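Grulasell bond: what the covenant change means for holders

Holders of the Grulasell 2027 senior notes have until the end of the consent period to vote on the issuer's proposal to loosen its leverage covenant. The request went out with the third-quarter accounts. It asks that the ceiling on net debt to earnings be raised for four test dates, after which the present limit returns.

The notes were sold in units of 1,000 and are held mostly by regional insurers and two pension funds. Under the trust deed, a simple majority of votes cast is enough to pass the change, provided the quorum is met. The quorum is measured by face value, so a small number of large accounts can settle the outcome. Holders who do not vote are bound by the result in the same way as those who do.

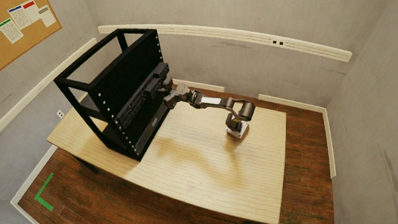
In return, Grulasell offers a one-time consent fee and a step-up in the coupon of 21 basis points while the higher ceiling applies. The fee is paid only to holders who vote in favor before the early deadline. The step-up goes to all holders, including those who vote against, and ends on the first interest date after the old limit is restored.

Whether that is fair pay depends on how the extra room is used. The company says it needs the space for working capital. Its inventory rose sharply after August, when two suppliers moved to shorter payment terms, and short-term bank lines were drawn to cover the gap. The bank lines rank equally with the notes but fall due first. A holder who consents is in effect agreeing to sit behind a larger stack of near-term debt, though not in a legal sense.

The rating is the second question. Arruda kept its issuer rating unchanged but moved the outlook from stable to negative, citing thin cash flow and the weaker currency. Kisby has made no change so far. A cut of one notch by either agency would leave the notes investment grade. A cut of two would not, and some mandates would then require a sale within 12 months.
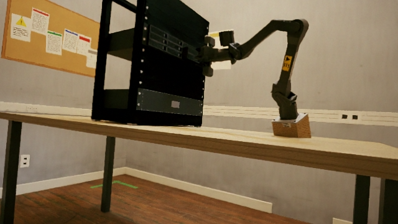
Carolina Valente

The documents contain one point that is easy to miss. The definition of earnings has been redrafted so that restructuring costs can be added back without a cap. The old text had a cap. On the company's own figures the add-back lowers the reported ratio by about a third of a turn, and the new definition does not expire with the temporary ceiling. Holders who accept the higher limit may still want to object to this part — the proposal is put as a single resolution, so the only way to do that is to vote no or to write to the trustee before the deadline.

Voting instructions go through the custodian, which will usually set a cut-off earlier than the one in the notice. Instructions can be withdrawn until the early deadline but not after it. Notes that have been voted are blocked from transfer until the result is announced or the proposal is withdrawn.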